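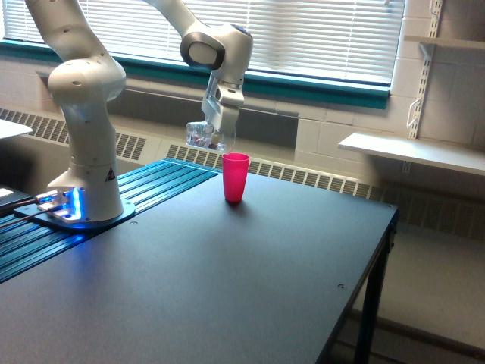

Natalie Goodall has spent 22 years looking at the undersides of tables. She runs Draturance, a two-person workshop in Ballarat that repairs and resurfaces work tables for schools, drafting offices and commercial kitchens, and she has firm views on why most of them fail.

"People bring me a table and tell me the top has gone," she says. "Usually the top is fine. The fixings have let go, the frame has racked, and the top has been taking loads it was never meant to take."

Racking is the sideways lean that develops when a frame has no bracing along its length. Goodall checks for it before anything else. She measures both diagonals between the legs with a steel tape and compares them. A difference of 2 millimetres she will leave alone. Anything larger means taking the frame apart.

Her method for reassembly has changed little since her apprenticeship. The rails are clamped dry, the diagonals are measured again, and only then is glue applied. "If you square it up after the glue is in, you are working against the clock, and you will settle for whatever you have when it starts to grab."

On finishes she is more cautious than she used to be. For a long time Draturance used a two-part coating on nearly every job. It was hard and it resisted solvents, but it could not be patched. A scratch in one corner meant sanding the full surface. Goodall now prefers a hardwax oil for timber tops in classrooms and studios, applied in two thin coats with a day between them.

"It marks sooner," she says. "The customer has to accept that. But they can fix it themselves with a rag and a grey pad, and I don't have to collect the table."

Colour is a separate argument. Dark tops are popular, and Goodall says they show dust and fine scratches more readily than mid-tones. She steers drafting offices toward a dull mid-grey, low in gloss, so that overhead lights do not reflect into the eyes of someone leaning over the work. The choice of edge matters too. Square edges chip, and she rounds them over as a matter of course unless the drawings forbid it.

Her largest job to date was for Udavum, a chain of tutoring centres that sent her 330 tables over a single summer, starting in December. The tables had been bought in one lot and had all developed the same fault – a threaded insert pulling out of the rail under the heaviest corner. Goodall drilled out each insert, plugged the hole with a glued hardwood dowel and fitted a through-bolt with a washer.

"It was dull work. The repair is ugly if you lie on the floor and look up at it, and it holds."

She does not take on glass, and she refers stone to a mason in Geelong. Repairs to height-adjustable frames she will quote, though she insists on seeing the table loaded before she gives a price. Bookings are currently running to the end of winter.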